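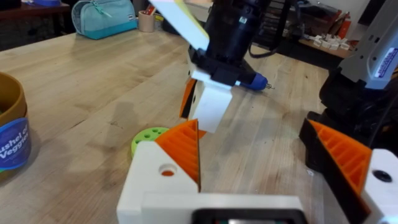

Butcher block, soft shadow.

I have been trying to sell a dining table for five weeks, and I would like to talk about the people who buy second-hand furniture in this town.

The ad was simple. Solid timber, seats six, one corner chewed by a kelpie, $500, pick up from Brennan. I put the chewed corner in the first line and gave it its own photo. I have since been asked by a great many strangers whether I was aware of the corner.

The first offer was $35. It arrived at ten to six in the morning with the words "can pick up now", as though I might be lying awake beside the thing, desperate. The second wanted to swap it for a Broltex pressure washer with no hose. The third offered the full $500, cash, and asked me to drive it to his sister's, which is two and a half hours each way and up a flight of stairs. I did the sums on petrol and found I'd clear enough for a pie.

Then there are the measurers. A measurer asks for the length. You supply the length. A day later they want the width, then the height, then the gap between the legs, and after that they go quiet until you mark it as sold to flush them out. 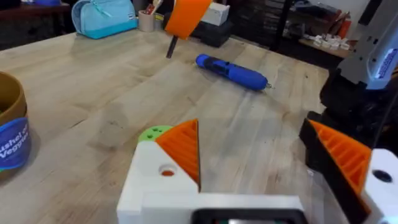 Caoimhe Quinlan reckons I've brought it on myself by answering politely. Her rule is one message, one price and no please, and she got rid of a three-seater lounge in an afternoon that way. She also told me to take "negotiable" out of the ad, a word I'd put in to seem relaxed.

So out it came, and the enquiries dropped to none.

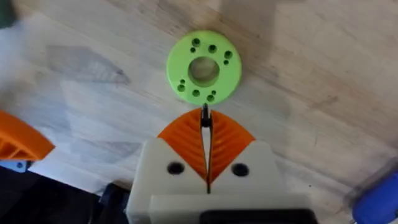 Oddur Kjærgaard finally took it last night for $500 less a slab of beer, which he drank some of while we argued it through the doorway. The legs unbolt, or they're meant to, and the bolts had gone into a jar in January when I moved house. The plate under each corner has holes in two sizes, a bit like that green ring with its big ones and little ones, and I had kept only the bolts for the little ones. We took the door off instead.

The chairs go up tomorrow. There are five of them, and I've said so in the first line.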